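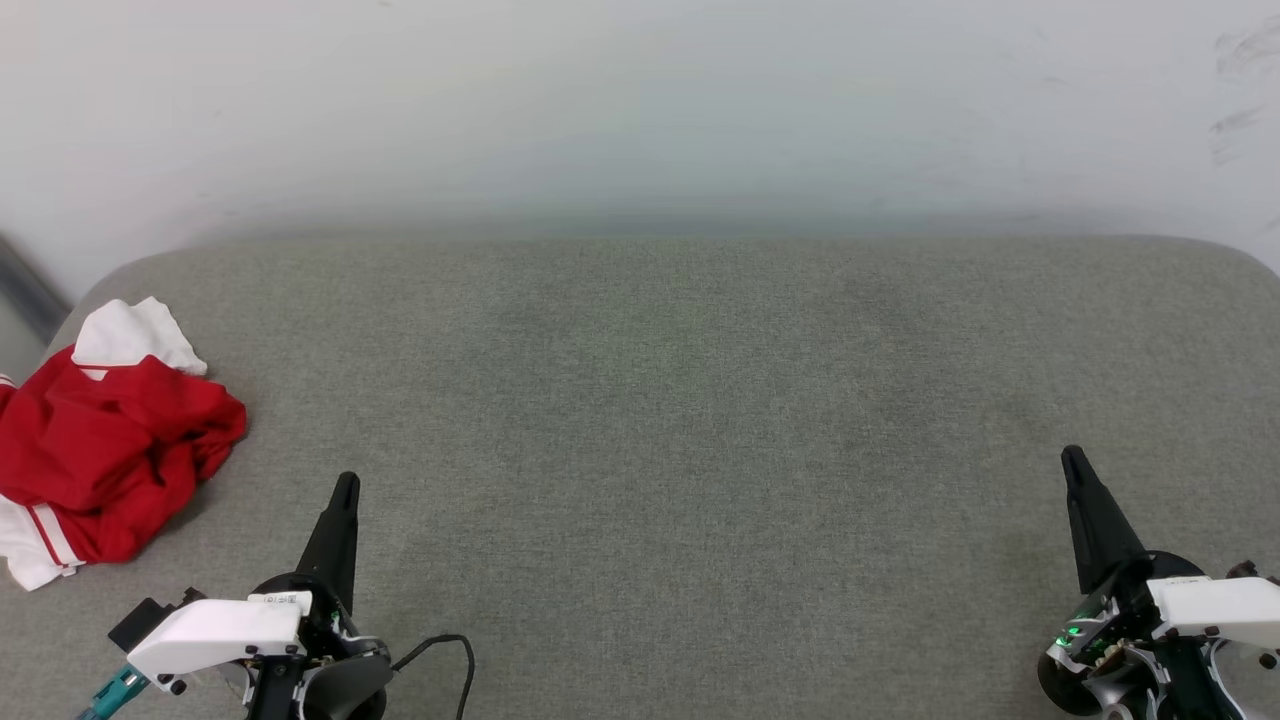 When does the demo of Mirik come out, and will it have the save system in it?
The demo is planned for November, with the save system included, but only one save slot for each player. The full three-slot menu stays in the main game.

Minutes of the monthly meeting, Mirik project
Date: 2026-07-18
Place: Sheehan Street office, upstairs, and by call
Present: Chia-jung Lau (chair), Sinéad Egan, Finbarr Mulligan, Marina Vlachopoulos (minutes)
By call: Aisling Fahy
Apologies: none

1. Minutes of the last meeting
The minutes were read and accepted with one correction. In item 4 it was written that Finbarr would rewrite the map screen. He agreed only to look at the colours of it. Marina has corrected the file.

2. Demo
Chia-jung asked if everybody still agrees with a demo in November. Sinéad said that she agrees, but the content must be closed now and not changed every second week. The demo will have the harbour, the first mine and the ferry ride. The second mine was discussed for a long time. Aisling would like to keep it, as the music is already finished for it. Finbarr answered that the lift in the second mine still drops the player through the floor when two players enter at the same moment. It was decided to leave it out.

The demo will be free and there will be no sign-up. Progress from the demo will carry over to the full game if we can manage it, but we will not promise this on the store page.

3. Open bugs
Finbarr reported 212 open reports in the tracker. Of these, 41 are marked as serious. Many of the others are the same report written in different ways, and he asked for help to join them together. Sinéad will do this with him during the week.

The serious ones are mostly in three places: the lift (see item 2), the controller menu, and saving while the ferry is moving. The ferry problem is the worst one, for the reason that it can damage the whole save file. Finbarr found that the game writes the position of the ferry before the position of the player. He has a repair for it but it is not tested on the older handhelds.

Decision: no new features go into the demo branch until the ferry repair is tested.

4. Controller menu
Aisling showed the new version by shared screen. The buttons can now be changed one by one, and left-handed players have their own preset. Chia-jung found the text too small when sitting on a couch. Aisling will make it bigger and add a size setting. Marina asked if the same setting can be used for the subtitles. Aisling thinks yes, but she would like to check first how the long lines behave in German.

5. Virko engine update
The new version of Virko came out after our last meeting. Sinéad tried it on a copy of the project. Loading is faster, but the water looks wrong and the shadows in the harbour flicker. She recommends that we wait. Finbarr would prefer to update now, before there is more work to move over. There was a vote: three for waiting, one for updating, and Marina did not vote. We stay with the present version until the demo is out.

6. Testing with Vadier
Vadier offered to test the demo for us for 7 days. The price was sent to all by email. Chia-jung considers it fair, but the offer does not include a second round after the repairs. She will ask them what a shorter second round would cost. Aisling reminded the meeting that we also have the players on our own forum, who found the ladder bug last year before any of us did. Both can be used.

7. Pre-orders
We received several messages asking for pre-orders. Finbarr is against it while the price is not decided. Sinéad said a pre-order with a small art book could pay for the translation work. There was no agreement. The item is moved to the next meeting, and Sinéad will bring a page with the costs.

8. Other business
The heater in the small room makes a noise on the recordings. Aisling asks everybody to switch it off before using the microphone.
The forum rules are out of date and still mention the old name of the game. Marina will correct them.

Actions
Finbarr: test the ferry repair on the handhelds
Finbarr and Sinéad: join the double reports
Aisling: text size in the controller menu, check of the German subtitles
Chia-jung: letter to Vadier on the second round
Sinéad: costs for the pre-order
Marina: forum rules

The next meeting will be announced by email.
Minutes written by Marina Vlachopoulos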